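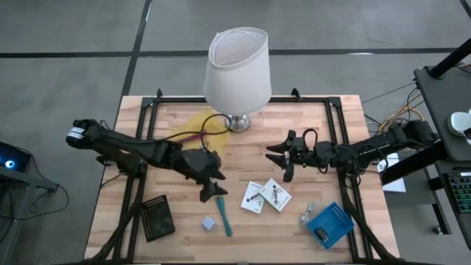

White fabric drum shade on a chrome or silver base, black cord

Skudeck Drum Shade, White

Replacement fabric shade for table lamps. Also fits the older Jondenska bases, apart from the clip-on model.

The fabric is a cotton and linen mix over a stiff lining. It gives a soft, even light to the sides and lets more out at the top and bottom. The rings are powder-coated steel and won't mark the fabric.

Product details
Colour: white
Height: 200 mm
Fitting: E27, with reducer ring for B22 to E14 holders
Maximum bulb: 43 W halogen, or any LED
Weight packed: 520 g
Item code: SK-52

Fitting
Unplug the lamp and let the bulb cool. Take out the bulb, unscrew the plastic collar and lower the shade on to the holder. Screw the collar back by hand - don't use pliers. If the shade leans, loosen the collar, level the ring and tighten again.

Care
Dust with a dry brush or a lint roller. Do not wash or spray.

Delivery and returns
Sent from our Barbieri warehouse within 4 working days. Unused shades can be returned in their box. Bases, cords and bulbs are sold separately.

The cream version is out of stock until October.

Questions about fit: ask for Réka Sipos in lighting spares.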